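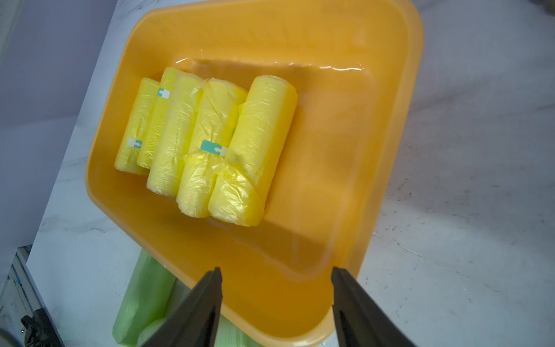
Rollos de bolsas amarillas en bandeja naranja.

Preguntas frecuentes sobre las bolsas en rollo

¿Para qué sirven las bolsas amarillas?
En Sivham las usamos para envases ligeros: botellas de plástico, latas y briks. El papel y el vidrio van aparte, sin bolsa.

¿Cuántos rollos me corresponden?
2 por vivienda y trimestre. Los locales comerciales pueden pedir más en el mostrador.

¿Cuántas bolsas trae cada rollo?
40. Si el suyo trae menos, guarde el envoltorio y pase por recepción para cambiarlo.

¿Tengo que quitar el film antes de usarlas?
Sí. El film transparente va alrededor del rollo entero y se tira también con los envases. Después se arranca cada bolsa por la línea perforada.

La bolsa no se abre. ¿Qué hago?
Compruebe que tira del extremo abierto y no del sellado. Frote el borde entre los dedos hasta que se separen las dos láminas.

¿Se pueden guardar en el trastero?
Sí, en un sitio seco y sin sol directo. Con el tiempo el plástico se reseca y se rompe al cargarlo. Una bandeja o una caja con borde evita que los rollos rueden por el estante.

¿Puedo recoger los rollos de un vecino?
Sí, con su número de vivienda. El reparto de octubre llegó a casi 1.496 rollos y cada entrega queda apuntada.

¿Dónde y cuándo se recogen?
En el mostrador del edificio Saengthong, de 9:00 a 13:30. Pregunte por Lertchai Yensuk.

¿Y si se me acaban antes de tiempo?
Puede comprar un rollo suelto por 74 céntimos en el mismo mostrador. No se admiten bolsas de otro color en el contenedor amarillo.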